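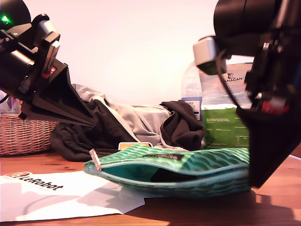
## Wurenier ヘアオイルミスト(髪用・洗い流さないタイプ)

Wurenierのヘアオイルミストは、乾燥した髪のための軽いオイルです。スプレーの形ですから、手がべたべたになりません。毎日使う人のことを考えて、香りは弱くしました。洗った後の髪にも、朝の乾いた髪にも使うことができます。

開発の担当はSetsuko Noguchiです。彼女は前に美容室で働いていて、細い髪のお客様から「オイルは重い」という意見をたくさん聞きました。そのため、このミストは一回のプッシュで出る量をとても少なくしてあります。足りないと感じたら、もう一回プッシュしてください。

### 商品の内容

- 内容量:137ml
- 商品番号:672
- 香り:Rees(白い花と少しのレモン)
- 容器:遮光ボトル、ロック付きポンプ
- 製造:Dilville工場

詰め替え用はまだありません。12月に発売の予定です。

### 使い方

1. ボトルをよく振ります。中身は二つの層に分かれていますが、これは普通の状態です。
2. 髪から20センチくらい離して、毛先から先にスプレーします。根元は最後に、少しだけにしてください。
3. 手ぐしか、目の粗いくしで伸ばします。
4. 濡れた髪の場合は、タオルで水分を取ってから使い、その後でドライヤーをかけます。

肩までの長さの髪でしたら、7プッシュが目安です。ショートの方は3プッシュから始めてください。初めての日にたくさん使うと、前髪が重く見えることがあります。

### どんな髪に合いますか

カラーをした髪、毛先がからまりやすい髪、冬に静電気が起きる髪におすすめします。頭皮が脂っぽい方は、耳より下の部分だけに使うほうがよいと思います。くせ毛を真っすぐにする商品ではありません。広がりを少しおさえるくらいの働きだと考えてください。

パーマの髪にも使えますが、カールの形を出したい日は、同じシリーズのヘアクリームStesetcombeのほうが向いています。二つを一緒に使う時は、クリームを先につけて、ミストは仕上げに2プッシュまでにします。

### 注意

目に入った時は、すぐに水で洗ってください。傷や湿疹がある頭皮には使わないでください。床にかかると滑りやすくなりますから、お風呂場で使った後は床をお湯で流してください。火の近くでのスプレーもやめてください。

寒い部屋に置くと、中身が白くなることがあります。品質には問題がありませんので、部屋の温度に戻してから振って使ってください。

### 配送と返品

ご注文は月曜日にまとめて発送します。日曜日の夜までに入ったご注文が、その週の分になります。未開封の商品は、届いてから30日の間、返品を受け付けます。開封した商品でも、ポンプが動かないなどの不良でしたら交換しますので、商品番号を書いてお問い合わせフォームからご連絡ください。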